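Nikzad Early Learning Certificate
Unit 2 handout: Sorting, matching and the small wooden block
Read before the February workshop at Clidside

Most of you will have sorted blocks with children long before you signed up for this course, and I suspect some of you groaned a little when you saw it on the schedule. Bear with me. Sorting is one of those activities that looks so simple we stop paying attention to it, and I have come to love it more the longer I teach it (my own kitchen drawer is now full of painted blocks, to the despair of my family).

What we mean by an attribute

An attribute is anything about an object that a child can use to say "these go together." Color is usually the first one children pick up on when they sort without being asked. Shape tends to come later, and size later still, though you will meet plenty of children who do it all in some other order and are perfectly happy. A painted block has at least two attributes at once, and that is where the interesting thinking starts. The green star belongs with the green cylinder if we are talking about color, and it has to leave its friend and go somewhere else entirely the moment we start talking about shape.

Young children find that second move hard. Having settled on a rule, they like to keep it! If you ask for a change of rule too soon, you may get a very firm "no, they're green," and I would take that as good reasoning and leave it alone for the day.

Setting out

Please use a board or a tray for this. Loose blocks on a big table wander off, and the child's eye wanders with them. A plain wooden board gives the activity an edge, and the pale wood lets the colors do the talking. Put out only a few blocks to begin with, in colors that are easy to tell apart, and leave plenty of space between the groups. 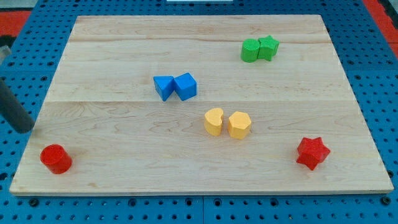 I like to start with pairs. Two blocks of one color, touching, make a little "family" that even a very young child can see, and you can leave the naming until they are ready for it. Sit beside the child if you can, so that you are both looking at the board from the same side. Then wait. Waiting is the part our students find most difficult, and I include myself in that after all these years.

When you do speak, try one of these and then stop talking again:

"Tell me about these two."
"Where would this one like to live?"
"Is there another way they could go?"

The last question is for children who are already comfortable with the first two. If you get a blank look, go back to building towers together and try it another time.

A word about words

Use the real names for the shapes. Children enjoy "cylinder" and "prism" enormously, and they will say them all day once they have them. A cube is a cube, and you can add that its faces are squares. A triangular prism is worth turning over in the hands, because it looks like a wedge from one side and a rectangle from another, and children are often delighted to find both.

For the workshop

Bring your Pekcombe reader (the sorting chapter starts on page 196 and the observation sheet is on page 201) and a notebook. Blocks and boards will be in the room. We will work in twos, one playing the child and one the teacher, and then swap over.

Before you come, please write half a page on a time you watched a child sort something, whether it was blocks, socks or dried beans. Write down what the child did, in order, and save your ideas about why for the margin.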